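6. Running the Desk Demonstration (Open Day Mode)

This section applies to the Brakine humanoid platform when it is shown to visitors in an office-type room. It replaces the same section in the November edition. For travel and unpacking, see Section 4.

6.1 Before visitors enter

1. Clear the desk top. Remove cups, paper and badges.

2. Connect the overhead tether to the support point and check the hook latch by hand. The tether must stay connected for the whole demonstration, including breaks.

3. Lay the cable behind the robot in a loose curve on the floor. Do not coil it or pass it under the door.

4. Close the room door. Visitors are admitted only after step 8.

CAUTION: Never use the tether to lift or turn the robot while the leg joints are powered.

6.2 Starting position

5. Bring the robot to the short end of the desk, facing along its length. Confirm on the Asante console that the balance indicator is steady before releasing the support handles.

6. Select program 159 (DESK REACH) and press HOLD. The arms move forward over the end of the desk and stop.

7. Compare the posture with the reference below. One hand should be extended past the desk corner with the fingers spread. The other should be lower, near the height of the desk top, with the fingers curled. Small differences in foot placement are acceptable.

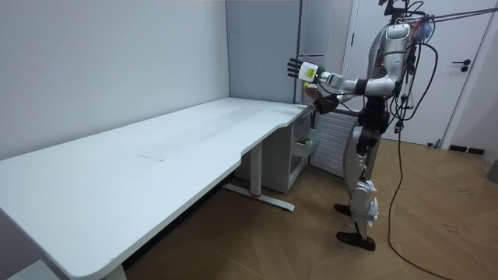 8. Press READY. The console shows a 13-second countdown, during which the operator can still cancel without a log entry.

9. Admit the first group. Place visitors on the open side of the desk, at least 2 meters from the robot. The operator stands within reach of the stop button and does not act as the speaker.

NOTE: If the desk stands over a drawer cabinet, check the drawers before each run. Program 159 does not detect an open drawer, and the lower hand passes close to the desk edge.

6.3 During the demonstration

10. Press RUN. One cycle takes about two minutes. The robot reaches over the desk, opens and closes each hand, and returns to the hold posture.

11. If a visitor steps forward, press HOLD. Resume only when the area is clear.

12. Do not let visitors touch the hands, even in HOLD. Finger joints remain powered.

CAUTION: A robot in HOLD can take a corrective step at any time. Keep feet and bags off the floor area behind it.

6.4 Ending the session

13. Wait for the group to leave, then press PARK. Take up the tether slack before switching off leg power.

14. Record the number of cycles and any stops on the visit sheet. Sites in the Flestport program send the sheet to Stinholm with the monthly service file.

Section revised 11 Dec 2021.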